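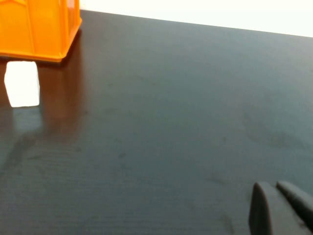
An orange plastic bin on a table, with a small white block beside it.

How to Return Borrowed Classroom Kits to the Ulbridge Resource Library

Teachers and group leaders may borrow classroom kits from the Ulbridge Resource Library for up to one term. Please follow the steps below when returning a kit. Kits that arrive incomplete or unlabeled are held at the desk and remain on the borrower's account until they have been checked.

Before you start

Have the kit's contents sheet and your loan number ready. The contents sheet is kept in the clear pocket inside the lid. If it is missing, a new copy can be printed from the Loans page by entering the kit number. The Grutero math kit has 252 pieces and takes the longest to check, so allow one class period for it.

Step 1. Sort the contents

Clear a table and sort the pieces by type. Check each group against the contents sheet and write the total in the right-hand column. Do not combine pieces from two kits, even when they look the same.

Step 2. Clean the pieces

Wipe plastic pieces with a damp cloth and mild soap. Card and paper items should be dusted only. Leave everything to dry fully before packing. Fabric bags may be machine washed in cold water but must not be put in a dryer.

Step 3. Report missing or damaged items

List any missing or broken items on the back of the contents sheet. Borrowers are not charged for the first five small pieces. Larger items are charged at the replacement price shown on the sheet. Do not repair items with glue or tape.

Step 4. Pack and label

Place heavy items at the bottom. Put the signed contents sheet back in its pocket and attach the return label to the short side of the container, where it can be read when kits are stacked.

Step 5. Bring the kit to the desk

Returns are accepted at the Rocha Street entrance until 4:30 p.m. Schools in the Brestimow district may use the van service, which must be booked by the end of April for summer term returns.

Questions about charges should be sent to Maiara Leite, Loans Office. Requests to extend a loan are handled by Alcides Moura at extension 173.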